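Comparing Two Grippers for Picking Mixed Objects from a Bin: Project Report

By Gobnait Duggan and Aidan Ó Dubhghaill
11 September 2020
14 shares | 3 comments

Summary

This report sets out the work carried out by the authors for the final-year automation project at Honmont. The project compared two grippers on the same robot arm, using a shared bin of small household objects and toys. The first was the parallel-jaw gripper supplied with the teaching cell, referred to in this report as the Carroll gripper. The second was a three-finger design with compliant pads, developed by an earlier student group and known in the department as the Vuvholm hand. A total of 355 grasp attempts was recorded. The Carroll gripper performed better on rigid objects and on anything lying close to a wall. The Vuvholm hand performed better on soft objects in open areas of the floor, but its width prevented it from reaching a number of items at all.

1. Background

The teaching cell at Honmont has been used mainly for exercises in which identical parts are picked from known positions. Such exercises are useful for learning the controller, but they say little about how a gripper behaves when objects differ in shape, stiffness and surface. The supervisors asked for a comparison that would help the department to decide which gripper should be fitted as standard for the second-year practical course.

The original plan, agreed in May, included a third device using suction. This was withdrawn when the vacuum supply in the Prollthorpe building could not be made available for the project period. The time saved was used to extend the trials with the two remaining grippers.

2. Aims

The project had one principal aim: to measure how often each gripper could lift an object from the bin, hold it for the required period and release it over the drop point. A secondary aim was to record the kind of failure in each unsuccessful attempt, so that later groups might improve the finger design.

3. Method

Both grippers were mounted on the same arm and driven by the same controller program. Only the tool offset, the closing force and the opening width were changed between them. Approach speed was kept the same in all trials.

Grasp points were chosen by an operator from a fixed camera view and sent to the arm as a position and a wrist angle. The authors had intended to use automatic selection. Early tests showed that the selection software often failed on dark objects, and it would have been difficult to separate its errors from those of the grippers. Manual selection was therefore used throughout, with the two authors exchanging roles after every 20 attempts.

An attempt was recorded as successful if the object was lifted clear of the rim, held for 14 seconds and released without sticking. Attempts in which two objects were lifted together were recorded as failures, under a separate heading. Objects were returned to the bin by hand after each group of attempts and were not arranged in any particular way.

4. Results

Of the 355 attempts, 60 were set aside because of controller faults or an incorrect tool offset. The remaining attempts form the basis of the findings below.

4.1 Rigid objects

The Carroll gripper was the more dependable of the two on hard items with parallel sides. Its narrow jaws could be lowered between an object and the bin wall, and the closing action tended to straighten an item that had been approached at a slight angle. The Vuvholm hand often pushed such items away before all three fingers had made contact.

4.2 Soft and flexible objects

Results for plush and fabric items were less clear. With the Carroll gripper, a plush item could usually be pinched and lifted, but the grip took in only a small fold of cloth, and the item was sometimes lost during the holding period. The Vuvholm hand gathered more material and held it more securely. Flat pouches were troublesome for both devices. When a pouch lay against a harder case, the fingers of either gripper tended to close on both.

4.3 Position in the bin

Position proved to have a greater effect than the authors had expected. The bin walls slope inward, and the usable floor is considerably smaller than the opening suggests. Objects at the back left were the most difficult, being on the opposite side from the arm, where the reach was longest and the choice of wrist angle was limited. Toys with a handle, such as a mallet, were especially awkward when the handle was covered by another object, as the visible part then gave little indication of where the weight lay. 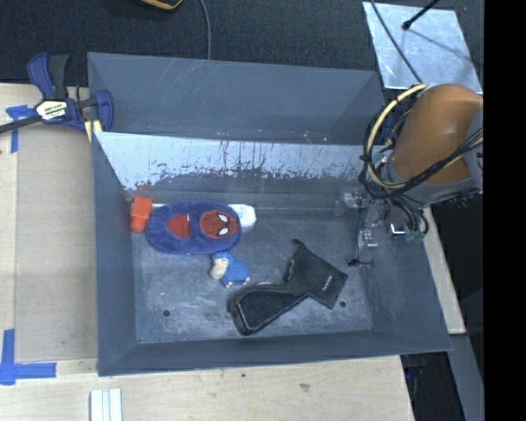 The bin had to be clamped to the work surface after the first day of trials. Before this was done, contact between the fingers and the wall was enough to move it, and the positions sent by the operator were no longer correct. It is recommended that future groups clamp the bin and mark its place on the bench before calibration.

5. Discussion

The comparison was limited by the number of objects available and by the use of manual grasp selection. Both authors became more skilled during the project, and since the Carroll gripper was tested first, the Vuvholm hand may have gained some advantage. Alternating the grippers daily would have been preferable, but each change required a full recalibration.

Cable routing also deserves attention. On several occasions the program stopped when the wrist was turned far enough to pull on the gripper cable. These stops were counted among the controller faults, although a longer loop at the wrist reduced them considerably.

6. Recommendations

The authors recommend that the Carroll gripper be retained for the second-year course. The Vuvholm hand should be kept for project work, and narrower fingers should be made for it before any further comparison is attempted. The record sheets and controller settings have been deposited with the department.

Comments (3)

prollthorpe_lab
Were the pads on the three-finger hand the original ones? Ours had gone hard by the spring and we replaced them.

Gobnait Duggan
They were the replacements. The original set is still in the drawer beneath the controller, in case it is of use.

M.K.
Thank you for listing the pouch failures separately. Could the closing force for each gripper be added to section 3?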